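Artificial Flower Arrangements for the Puncombe Reading Room
Final report, Interior Display course, February

1. Background

The Puncombe reading room has 40 small tables, and until last term most of them had nothing on them but a lamp. The library asked our course for table flowers that would last a full semester without water or care. Fresh flowers had been tried before and had to be thrown out every week. Our group was given the job of choosing artificial stems and containers, working out an arrangement that could be repeated, and writing down the steps so that library staff could redo it.

2. Materials

We looked at stems from two suppliers, Bravico and Millet. Bravico had the better pink tulips, with firm stems that hold a bend. The blue bunches came from Millet. They are sold already gathered, which saves time, but the leaves are packed flat and have to be opened out by hand before they look like anything.

For containers we used glass only. Plastic vases were cheaper, but they tipped over when someone bumped the table. We settled on two kinds: a clear jar with a wide mouth for the blue bunches, and a small turquoise-blue bottle for a single tulip.

3. Laying out

We had started by putting stems directly into the jars and adjusting them there. This was slow and the results did not match. The group then changed to laying everything flat on a dark surface first. Against black, the green stems are easy to see and it is simple to compare lengths. Against the pale wood of the classroom tables we kept misjudging them.

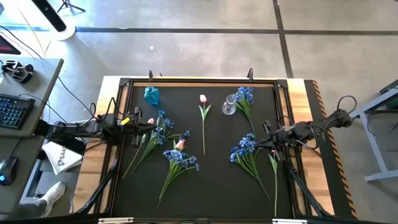 Figure 1. Tulip, blue bunches, clear jar and turquoise bottle on the black mat.

The main thing we learned from laying out was how much room the blue bunches take up. The stems splay, and a bunch that looks narrow at the flower end can be wide at the bottom. In the jar this pushes the heads outward, so two bunches fill the opening and a third makes it look crowded. The tulip has the opposite problem. Its stem is long and straight, and in a small bottle it stands too high unless it is shortened or bent.

4. Method

The final steps were as follows.

Open the leaves of each bunch and straighten any stems that cross.
Lay the stems beside the container and mark the length with tape.
Bend the bottom of the stem up to the tape mark. Cut only if the wire is too stiff to bend.
Put the blue bunches into the clear jar one at a time, turning the jar between them.
Put the tulip into the turquoise bottle with its two leaves facing the chairs.

We preferred bending to cutting. A bent stem can be used again in a taller container, and cut wire leaves a sharp end that scratches the glass.

5. Results

Trial arrangements stood in the reading room for two weeks. We left comment cards at the desk and got 113 back. Of these, 90 were in favor of keeping the flowers. The most common complaint was that the jar took up space needed for laptops. A few people said the blue was too strong next to the green lamps. The tulip in the bottle had almost no complaints.

6. Problems

Dust was worse than we expected. It shows on the blue flowers after a few days and is hard to get off the small petals. A soft brush worked better than a cloth. We also ordered too few turquoise bottles, and the Brarach store in town had none left in the same shade.

7. Recommendation

Use the single tulip on the small tables and keep the jars for the front desk and the window ledge. The spare blue bunches should be stored upright in a box, as the leaves flatten again if they are stacked.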